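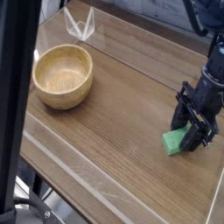 Autumn swap table, and other bits

Quick one this month, sorry, written between two other things. September already. Lots of you asked when the kitchen swap is back so that goes first.

Kitchen swap is Friday, doors 5 till late-ish, upstairs room at the Skimach hall. Same deal as spring. Bring things you don't use, take things you will. Tokens again, one per item, max 5 tokens each so the early birds don't clear the lot. If you've got leftover tokens from last time they still count. Yes even the green ones.

What went well in spring: baking tins, glass jars with lids, mixing bowls, anything cast iron (gone in minutes). What didn't: mugs. So many mugs. Please, no more than 2 mugs per household. Also no knives loose in carrier bags, wrap them in a tea towel or cardboard and tell whoever is on the door. Electricals only if they have the plug on and you've tried them at home that week. Not "it worked when mum had it".

Setting up from half past three if you can spare a bit of time. Tables need carrying up from the store and the lift is still doing its thing where it stops below the floor, so stairs it is. Bring gloves if you're fussy about splinters, the long trestles are rough on the underside.

Parking. The Distport side is shut for the drainage work so use the Ledeo car park behind the bakery. Free after 4, before that it's 90p an hour and they do check. Bikes can come in through the side gate, code is on the members' sheet.

Oiling wooden things. Had a few questions after the last newsletter so here's the short version. Wash by hand, warm water, not much soap. Dry it straight away with a cloth then stand it on its edge overnight, not flat, or the bottom stays damp. Next day wipe on food-safe mineral oil, go with the grain, leave it a couple of hours, wipe off what hasn't sunk in. Repeat if it still looks thirsty. Olive oil goes sticky and then it smells, dont use it. Nor sunflower. For beeswax, warm the tin in your hands first, thin coat, buff. Fuzzy surface after washing? Very fine sandpaper, light pressure, then oil again. Deep cracks in anything you serve food from, retire it. Fine for keys or onions.

There'll be a tin of oil and rags on the end table on Friday so you can do yours while you chat. Rags go in the metal bucket with water in, NOT the bin. Oily rags in a heap can catch fire and we would like to keep the hall.

Serrano have said yes to the soup again, two kinds, one of them vegan. Bring your own bowl and spoon please, we ran out last time and people were drinking it from measuring jugs. Donations in the biscuit tin.

Leftovers: anything on the tables at close goes to the Distport charity shop, apart from plastics which they won't take. If you want your thing back, come and get it before we start packing. We can't hold stuff.

Lost from spring and still in the cupboard: one grey scarf, a casserole lid (blue, no pot), reading glasses, a child's left welly. Ask at the door.

Next newsletter will have the jam dates in it. Still waiting to hear about the big pans.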